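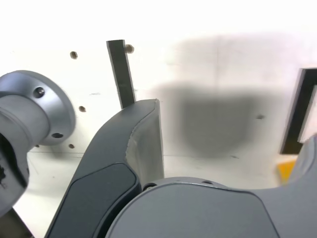
Section 3. Cleaning the outside of your Paseo slow cooker

Do let the cooker cool for a good 90 minutes before you start, and take the plug out of the wall first. Matt charcoal finishes of any sort will take a few scuffs, and they like to gather along a seam where a dark surface meets a lighter one, so go gently there.

1. Wring out a soft cloth in warm water with a drop of washing-up liquid.
2. Wipe the lid, then the sides, working downwards.
3. Run a dry cotton bud along the join below the rim — crumbs do love to settle in it.
4. Dry everything with a clean tea towel and leave the lid off for 30 minutes.

Note: a faint mark will often lift with a second wipe, so please be patient with it before you reach for anything stronger.

Caution: never put the base in water, and keep scouring pads and oven cleaner well away from it.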